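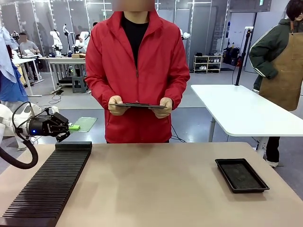 Ticket 2152 — left arm drifts off the rack slots
Project: Gendano, student automation club
Opened by: Rajeshwari Kulkarni
Assigned to: Sreekumar Kaimal
Status: open, workaround in place

Problem
The left arm goes to the first slots of the black rack correctly. Further along it starts to land short, and by the back of the rack the fingers touch the ribs. The gripper then stops with a force warning and the run has to be started again from the tablet.

What we tried
09:40 Restarted the controller and homed the arm. No change.
10:05 Ran the slot routine with nothing in the gripper. Same drift, so it isn't the weight of the part.
10:30 Changed the move speed from 400 to 200. It lands a bit softer but still short.
11:15 Swapped to the Sistidard calibration file from last term. Worse. Put the old one back.
11:50 Checked the cable on the left arm for pulling at full reach. It has enough slack.

Reply from Sreekumar, 13:20
Looks like the slot spacing in the config to me. The program takes one measured slot and adds the same step each time, so a small error grows along the rack. Please teach slot 1 and slot 6 by hand and let it work out the step from those two. Also check that the timeout is still 2000 — someone on the Magalhães team had changed it in the shared file.

Update, 15:10
Timeout was fine. Taught both slots. The arm now reaches slot 6 cleanly but is still slightly off at the far end. Will teach the last slot as well and tape the rack down before the next run.

Leave this open until Zisel has repeated it with the tray moves switched on.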